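Flulteck Trornura Two-Arm Tabletop System: Can It Clear a Table Yet?
Reviewed by Jayson Lacson
28th December

The Trornura is a bench-mounted manipulation package aimed at research groups and small shops. Flulteck sells it with 2 arms, parallel grippers, a controller and a license for its task software, Yap. Our unit ran at the Nurodstead workshop on light chores: moving cups, putting away small toys, sorting parts into bins.

Setup took most of a day. Mounting the arms is simple, but calibration has to be repeated whenever a base is shifted, and the manual covers this in a single paragraph. We marked reference positions on the table with tape, which saved time on every later session.

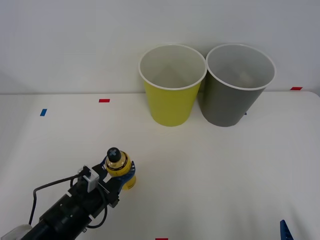
Grasping is the strongest part of the package. Rigid objects with a clear outline are picked up cleanly at default settings. Rounded toys need a slower approach speed, and the gripper closes harder than it should on thin-walled items. Paper cups deform unless the force limit is lowered by hand in Yap. The limit is stored per task and not per object, so a job that mixes toys and cups runs at the weaker setting throughout.

Over 3,000 logged attempts, the system finished 80 percent without help. Most failures came at placement. An object released slightly off vertical tips over, and the software does not check for this before starting the next move. Cups standing close together were the worst case. The arm tends to brush the neighbor on its way out.

Speed is poor. A person clears the same table in a fraction of the time, and someone still has to reset the layout after a fault. Noise is acceptable for a shared room.

For repeated handling of known parts, the Trornura is usable now. For household tidying it is not ready, mainly for lack of recovery after a dropped item. Flulteck plans a Yap update in February with per-object force limits. We will rerun the cup tests on that version.

Rating: 2 out of 5 for home chores. Shop-floor use not rated.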